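Apr 22, 2021

Back from Fodard with a headache and a free pen. They wanted me there by nine and then left me beside the coffee until ten, so I read the leaflet twice. It says Clunura will be "ready for the kitchen, the counter and the stockroom". I underlined ready and put a question mark by it, and I notice I pressed quite hard.

I have been hearing this since before I had a kitchen of my own. In March it was the Brosia people with their shelf-filling machine, which was going to do the night shift at a chemist's and spent most of my visit turned off while a man looked for a cable. I was told then that I'd caught it on a bad day. I do seem to catch a lot of bad days.

Today's job was tidying up after baking. Little bottles of colouring, the sort you put in icing and sweets, to be picked up off a table and put away. I could do it while on the phone. My niece could do it at four, though she'd have the lid off the purple one first.

I'll be fair about why it's hard, as I had an hour to think about it. The bottles aren't all one size. There's a fat blue one that would take up a whole hand, and then the small ones with ribbed caps and blunt tips, standing so close together there's barely a gap to get a finger down. One was on its side. A person doesn't notice any of that. You nudge one over with a knuckle, you pinch the next by its cap, and you're thinking about supper.
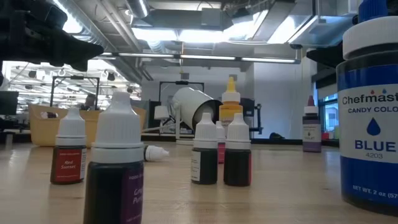 Surely the point, somebody from Cheon told me over the sandwiches, was that it didn't have to be quick, because it could go on all night and a slow machine at three in the morning still beats a sink full of dishes at seven. I said that depended on whether anything was broken by seven. The answer to that was that people break things too, and I hadn't much to say back, having dropped a whole jar of beetroot on Sunday.

But I've been turning it over on the train and I still don't buy it. If I drop the beetroot I know I've dropped it. I swear, I get the mop, I check the dog's feet. Every machine I've been shown does its one job and would go on doing it through a lake of beetroot. I asked what happens if a cap is loose. They're working on caps. I asked what happens if there are 15 bottles and the box holds twelve, and was told that was a very good question, and then it was time for the slides.

The slides had a graph going up. By my watch one round of clearing took nearly 15 minutes, and I'd say I could do it in one, less if there was a biscuit in it. I didn't hear a price. I did hear "within 2 years", which I wrote down next to the "within 2 years" from March.

What I'd buy tomorrow is something that gets the duvet into its cover. I said so on the feedback form and they'll think I was being funny.

Must ring the plumber. The washing machine has started walking across the floor again when it spins, and that one's had 60 years to get it right. Soup for supper, no beetroot.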